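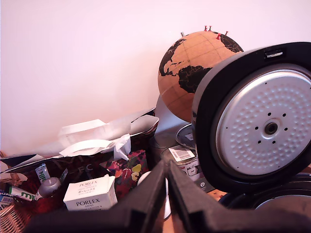

**Unit 5: Working rules for grippers in cluttered household spaces**
Course handout, Uvthorpe. Prepared by Lionel Chevalier; revised 2026-07-19.

## 5.1 Scope

These rules apply to two-finger grippers run at low speed among household goods. They don't replace the risk assessment for the cell or room. Fenced industrial cells are treated in the Alhassan notes.

## 5.2 Before motion is enabled

1. Define the work volume and enter it in the controller. Limits held only in the task script do not count.
2. Sort the objects inside the volume into three classes: *handle*, *may touch*, *keep clear*.
3. Unplug any appliance that is not part of the task. Lids and doors are set open or shut before the run and logged in that state.
4. Put sharp items (pins, blades, open cans) in the *keep clear* class, even when they are fixed to something else.
5. Test the stop button at the start of each session. A test from the previous session is not valid.

Crowded surfaces are allowed. The planner must then treat gaps narrower than the open gripper as solid.

## 5.3 Wrist-view images

Fast wrist motion blurs the image, and object edges taken from a blurred image are unreliable. The rule used in this course:

- No grasp may be planned from an image recorded while the wrist is turning.
- After a move, wait 1105 ms before accepting a new image.
- If the object estimate still shifts between images, wait again – do not average.

Cables need separate treatment. A thin cable is easily lost against a dark object, so its route is marked by hand in the Flakgate map and given a margin on both sides. Floor-level objects follow the same classes as those on a table.

## 5.4 Records

Each run log states the operator, the object classes, the stop test and any contact with a *keep clear* item. Logs go to the Terkuvico folder under the run number.
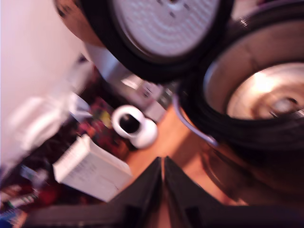
A contact is logged even if nothing moved. Pascal Joly reviews the March logs with each group; bring the class list and the log for run 3000.

**Reading for Unit 6:** sections 2 and 3 of the Alhassan notes.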